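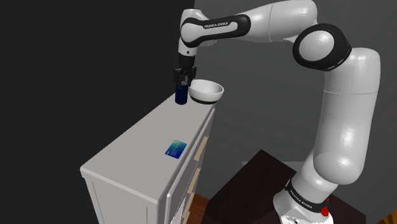
Adding a clearance check before the grasp step

By Surachet Wiriya, 23 June 2022
Filed under: Motion planning, Simulation, Tutorials

We use cookies to remember your settings and to count visits. Accept / Manage

This page follows on from the one on loading furniture models into Karkach. You should already have an arm that moves to a named pose and a gripper that opens and closes on command. If the arm jumps when you press Run, go back and fix the joint limits first.

The planner treats the target object as something it is allowed to touch and everything else as an obstacle. That works well until a second object stands very close to the target, like the bowl next to the can in our dresser scene. The path to the pre-grasp pose is fine, but the fingers need room on both sides for the last few centimetres, and the default settings do not look at that part.

1. Open the scene file and give every object its own name. Two objects called "item" will load without a warning, and the planner will only see one of them.

2. Set the collision shape for each object. A cylinder is good enough for a can. Do not use a solid hull for a bowl, as it closes over the opening and you will not be able to place anything inside later. Use the split mesh option. Flat things such as a card can be a thin box.

3. In the planner settings, change "padding" from the default to 8 mm. This applies to the arm links and the obstacles. Leave the target at zero.

4. Turn on "sweep fingers". Karkach now checks the space the fingers pass through as they close, as well as where they end up.

5. Set the approach to straight down and the number of wrist angles to 21. The planner tries each angle in turn and keeps the first one that clears. With a close neighbour, the angles that put a finger in the gap will mostly be thrown out.

6. Run the check without moving the arm:

karkach check --scene dresser --target can --seed 2541

Keep the seed the same while you are changing settings, or you will not know which change made the difference.

The output lists the wrist angles that passed. If the list is empty, lower the padding a little at a time – going straight to zero hides the problem and you will meet it again at the closing step. If only one angle passes, try a few other seeds before you trust it.

A full check takes around 40 seconds on the office machine. Wichai Jitpraphai has a faster version that skips the upper links, but it was written for the old Sayegh planner and has not been ported. It may be in the December release.

7. When the check passes, add the lift. Move straight up before any sideways motion, and attach the can to the gripper in the planning scene as soon as the fingers close. If you forget to attach it, the planner carries on as if the can were still on the dresser and may swing it through the bowl.

Next page: placing the object and releasing it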